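The last men to run the Promholm Mile

Posted 11/06/2024

He answers the door in running shoes. He no longer runs in them, he says, but they are the only things that don't hurt his feet, and anyway he likes the way they look next to the umbrella stand.

I have come to Pendberg to talk about the Promholm Mile, the July race that for one wonderful stretch after 1947 was the event every club runner in the county wanted to win. It was held on a cinder track behind the Danko works, 484 yards to the lap, an odd distance that drove visiting runners half crazy.

"You couldn't pace it!" he says, delighted. "They'd come up from the city with their splits all worked out, and by the second lap they were lost. We knew it by the trees. At the big elm on the back straight, you went."

He went at the elm three years running and won twice. The year he lost is the one he wants to talk about, and he gets up to show me the finish, elbows out, leaning over the kitchen counter. 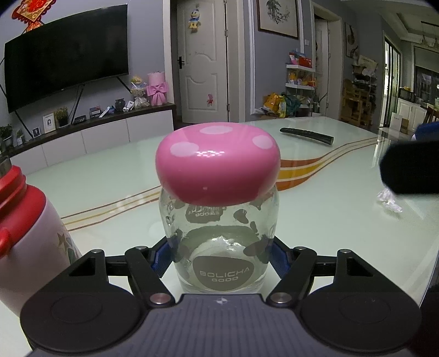 On the table: a glass jar with a pink mushroom lid.

"I looked around," he says. "You never look around. My coach had told me 50 times, and I looked around, and he came by on the inside and I had nothing left. Best race I ever ran."

The crowds were something, too. He remembers 2000 people along the rail one summer, with the Danko band playing before the start and boys sitting up on the coal shed roof. The prize was a canteen of cutlery. He still has most of the forks.

Training was three nights a week after a full shift, on the road out toward the reservoir, in plimsolls if the spikes were being mended. Did he ever think of going further, to the national trials?

"I thought about it on every hill," he says. "But that meant a train and a night away, and I had a job. I wasn't sad about it. I had the Mile."

The track is gone now, built over when the works closed, but the Plendum Harriers have started a road mile that passes the old gates. He fired the starting pistol this summer and tells me, twice, how loud it was.

"There was a girl in that race who went from so far out I shouted at her to wait," he says. "She didn't wait. She won by the length of this street. I'd love to have raced her!"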